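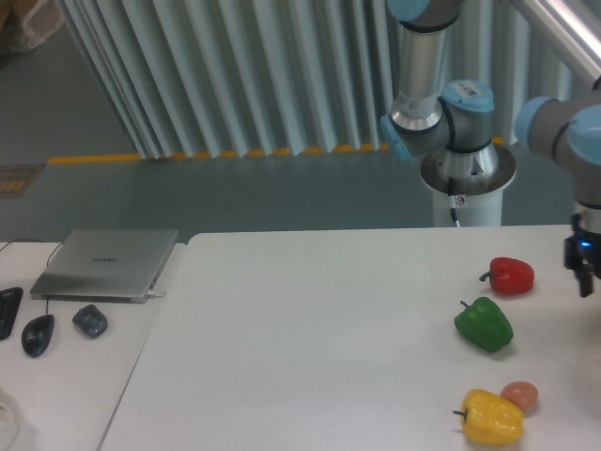
July 11, 2026

Up too late again. Training run on the Pridholm box died at step 3,322, out of memory, no warning worth the name. Restarted it with the batch size halved and went to make toast. Came back, dead again, same step. So it's something in the data, one huge sample probably. Should have sorted by length at the start, I even wrote that down in June and then didnt do it.

Prices. The card I want from Zuladus is still 3,000 pounds, and that's before the new power supply. Old one won't carry it. Could rent by the hour from Serra instead – did the sums on the back of the gas bill and renting wins unless I keep at this past August. Which I will, obviously. But I said that about the sourdough.

Fans are the other thing. Whole flat hums. Took the side panel off and propped it by the window, temperature dropped 7 degrees, noise got worse. Dust in there like a hoover bag. Ordered filters.
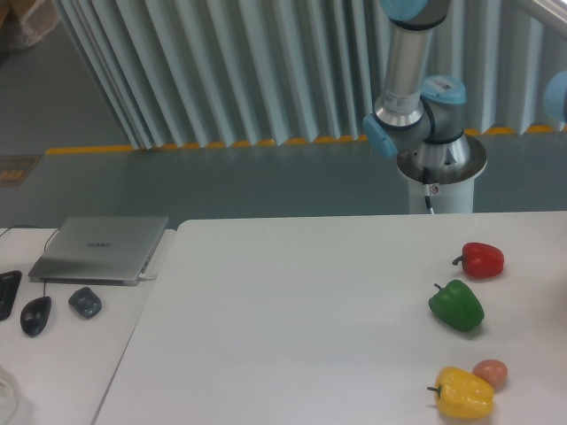

Tried the small model on the old processor alone, no card at all, just to see. 500 samples, went off and had a bath, hung the washing out, still going when I got back. Same 500 on the card were done before the kettle. I knew that, everyone knows that, but it's different sitting there watching the little bar not move.

Zindeo people replied at last re the driver. Want me to roll back to the previous version, then forward again, then send them the log. Did the first half. Screen went black for long enough that I started drafting the apology to my own backups. Came back fine. Log sent. Not holding my breath.

Half precision next. Read two guides, they disagree. One says switch it on and forget it, the other has a page and a half on losses going to nothing. Will try it on the small model first – an hour lost at most.

Found the long sample by the way, just before bed. Somebody's entire terms and conditions pasted in as one line. Cut it, restarted, past 3,322 and still climbing when I turned the monitor off. Left the door shut becuase of the hum.

To do: filters, ring Serra about the deposit, label the spare drives, milk.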